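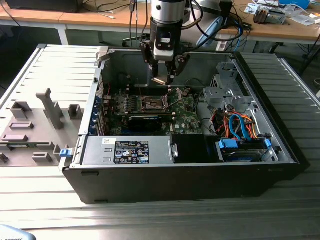 Attachment 1. Tower on its side, side panel off, CPU socket empty.

Ticket: Label batches stall partway through
Product: Memine stock and label manager, release 9
Printer: Wukar desktop label printer, USB
Site: Eshun, stock office
Opened: 22 Jun 2025
Status: Reopened by customer

Original report

Large label batches stop before they are done. The batch I run most has 567 labels in it. Memine sends 126 of them, the printer stops feeding, and the progress bar sits where it is. No error comes up on the PC or on the printer. If I cancel and restart, Memine begins again from label one, so I either waste a roll or split the batch by hand.

Small batches are fine. We never saw this on the previous release. The update was installed in January and we print the full batch only at stock count, so I can't tell you the day it started. I can tell you the old release printed the same list without trouble on the same PC.

Reply from Greselis support

Thank you for contacting Greselis. Stalled print jobs are usually caused by a faulty USB cable, an outdated printer driver or failing memory in the PC. Please replace the cable, reinstall the driver and test the memory. If the problem continues we recommend having the computer inspected.

Customer update

I have done all of it, though I would have liked one question about the software first. Results so far:

Cable. Swapped for a new one, then for the one off the receiving desk printer, which works all day. Stopped at 126 both times.

USB port. Tried front and back. Stopped at 126.

Driver. Removed, restarted, installed again from the Wukar download page. Stopped at 126. Your reply calls the driver outdated, but I had already told the phone desk it was current.

Memory. Ran the test overnight with no errors. I also ran one stick at a time, and then the other. Stopped at 126 with each.

I am no programmer, but a bad cable or a bad memory stick should be sloppy about where it fails. It should stop at one label today and a different one tomorrow. Stopping on the same label every time looks to me like something counting.

Reply from Greselis support

Thank you for the additional details. A consistent failure can still be caused by hardware. We have not received similar reports from other customers. Please confirm that the PC has been inspected, including the processor and mainboard, and we will be happy to look at this again.

Customer update

The PC has been opened up and looked over. No bent pins in the socket, no swollen capacitors, and not even much dust. After it was put back together I ran the batch again and it stopped at 126. 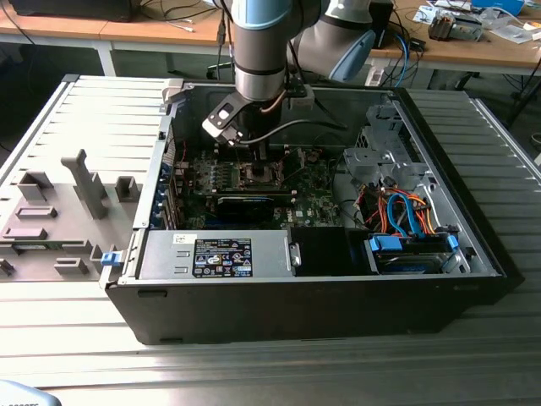 While that was going on I put Memine on the laptop from the front office. Different make, different memory, different everything, with a clean install and a copy of our stock list. I plugged in the same Wukar printer and ran the same batch. It stopped at 126. Then I borrowed the receiving desk printer and got the same thing with that.

So we have two computers, two printers and three cables. The only things in common are Memine and our stock list. I'd be interested to hear how the processor explains that.

As for no similar reports, I don't put much weight on it. How many of your customers print a batch this size in one go, and how many of those were told to buy a cable and gave up?

Further tests, since I now had a laptop to spare:

Test A. Printed the batch to a PDF file, with no printer connected. The PDF came out complete, all 567 labels. So the list itself can be read to the end.

Test B. Removed the first 32 items from the list and ran it to the printer. I expected the stop to move if one bad item was causing it. It didn't. Memine still sent 126 labels and quit, this time on a different item.

Test C. Turned off "Show preview while printing" in Memine under Options, Labels. The whole batch printed. I didn't believe it, so I ran it again on the office PC. Complete again. Turned the preview back on and it stopped at 126.

I am not ready to call Test C a fix. Two good runs is two good runs, and I have had plenty of problems go away for an afternoon. But switching one checkbox on and off changed the result, on a machine you told me had a hardware fault.

What I would like from Greselis:

1. Somebody to run a batch of this size with the preview on, release 9, and tell me what happens. You are welcome to our stock list.

2. A straight answer on what the preview does differently from the previous release. The release notes say "improved label preview" and leave it there.

3. The hardware note taken off our account. The phone desk read it back to me as the confirmed cause, and I never confirmed it.

4. A resume button, or some way to start from a chosen label. I asked for one before this ticket and was told it was under consideration.

Reply from Greselis support

Thank you for the detailed testing. Your case has been passed to the Memine development team. As a workaround, please leave the preview turned off. We will mark this ticket as resolved.

Customer update

Reopened. A workaround I found myself doesn't resolve the ticket, and items 1 to 3 have had no answer. The preview is staying off here and we will print the next full count that way. I will add the result to this ticket, good or bad. Please leave it open until then.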